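Snack Shelf Cleanout at the Kunley Room

The snack shelf in the Kunley Room gets sorted again this month. Anything opened, crushed or past its date goes out, and the rest goes back by type – chips and crackers on the left, sweets on the right. Last time we ended up with 11 bags of trash, mostly packaging.

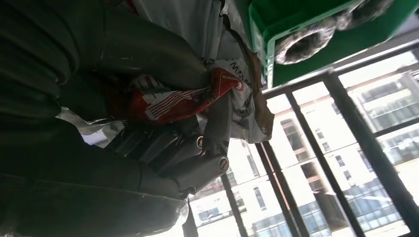 Please empty wrappers fully before you throw them away. Crumbs bring ants, and we had them for most of May. Foil and crinkly plastic go in the regular trash, and cardboard is flattened and left by the back door. Plastic crates should stay in the room – we are down to 6 and the Jurkport order needs all of them.

If you have unopened snacks to add, leave them on the counter by Wednesday, February 14, 2018. The shelf will be restocked the next morning.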